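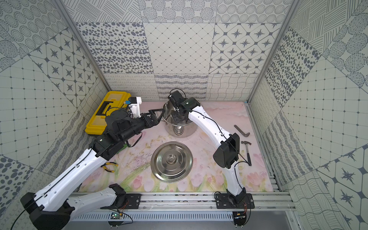
By Sumeya Dinsa, December
Blog > Robots > Data collection
26 comments

The stockpot is the task I've spent the most time on this month. The left arm takes the rim and keeps the pot still while the right arm goes down inside it. A person does this without thinking. For two grippers it takes a fair amount of setup, and most of what I want to write down is about the setup and the recording, which is where my hours have gone.

The goal for the pot was 500 good episodes. An episode is one run of the task from start to finish, driven by a person, with the camera video and the joint positions saved together. The model trains on those runs and later tries the task by itself. We are past the halfway point.

I share the driving with Silvana Nogueira. She takes mornings and I take the time after lunch until about 6. We tried swapping every hour and it didn't work well. It takes me a while to get used to the controls again after a break, and the first several runs are always clumsy. With longer shifts there are fewer clumsy runs to throw out.

We don't drive the same way. Silvana brings the holding arm in first, waits until it has the rim, and only then moves the other one. I tend to move both at once. I used to think one of us should change. When we trained a small test model on only my runs, it would sometimes send the right arm in before the left one had hold of anything, and the pot got pushed into the back corner. After that I started waiting for the left arm too. I still move both at once on the way out, and that hasn't caused any trouble that I can see.

The pot itself has been a nuisance. It is polished steel, so it reflects the arms and the floor mat, and the reflections change every time something moves. We had an enameled pot before this one and the early models did fine with it. I asked for the steel one because people have steel pots at home and I would like to find out now if the shine is a problem. So far the model does worse on it than on the enamel, but we also have fewer runs with it, so I can't say which of those is the cause.

The lid sits in front of the pot on the mat. It is just as shiny. At the beginning we kept it outside the cell because the task didn't need it, and then Silvana pointed out that if you take a lid off a pot it has to go somewhere, and it is usually close by. So it went in. I now move it a little between runs. Some runs have it near the middle and some have it off to a side where the arm has to pass over it.

We did the same with the tools. There's a hammer, a pair of pliers, a hex key and the yellow toolbox, and none of them have anything to do with the pot. They stay in as clutter. I change the positions whenever I start a new batch. The toolbox mostly lives in the back left corner. Anywhere closer and I bump it with the gripper.

The mat has tulips on it and the walls are patterned tile, a lot of different patterns in gray and white. A few readers asked about that after the last post. We change mats between tasks, and I picked tulips for this one out of the ones on the shelf. The walls stay the same for the whole set. I was worried the busy walls would make the video hard to use, but I have looked through plenty of it and I can find the grippers without trouble in almost every clip.

Each arm carries a camera as well. On the left arm it's a small one on a bracket on top of the wrist. The one on the right is clamped partway up the forearm, and for this task that position has pluses and minuses. When the gripper is down in the pot, that camera mostly sees the arm and the outside of the pot, so the model has to make do with what the others give it. Moving the camera would mean recalibrating, and the old runs wouldn't match the new ones. I decided to leave it where it is until this set is done.

The thing that cost us the most runs had nothing to do with the cameras. The recording program is called Nullen, and it starts saving as soon as you press the pedal. For a few days I was pressing the pedal before I had finished putting the clutter back, so my hands were in the first seconds of the video. I caught it when I was reviewing a batch at home. I had to trim every one of those, and there were some where the hands overlapped with the arms starting to move, and those I deleted.

Now I follow the same order each time. Set the pot, set the lid, move the tools, close up, hands on the controls, wait 2 seconds, press the pedal. Silvana has it on a card taped next to the screen. I know it by heart but I look at the card anyway.

We also changed what counts as a bad run. At first I deleted anything where the gripper missed the rim on the first try. But when it missed and I backed off and tried again, that was useful, and the test models trained without those runs didn't know what to do after a miss. They would close on air and carry on as if they had the pot. So misses stay in as long as the person recovers. What gets deleted is a pot that tips over, a run where the video drops out, or one where the driver gives up partway.

I had hoped to start on the next task before the end of the month. It's going to be the same pot with the lid going back on, and I've tried it a few times by hand to see how the knob feels in the gripper. It's small, and the gripper tends to slide off if I come in at an angle. Silvana thinks we should lift the lid by its edge with both arms. I think one arm on the knob is closer to how a person does it. We'll probably record some of each and look at them together before settling on anything.

The next batch goes up on the shared drive tonight. If you're one of the people who downloads these, use the new folder and ignore the old one, which still has my hands in it.

Share (6)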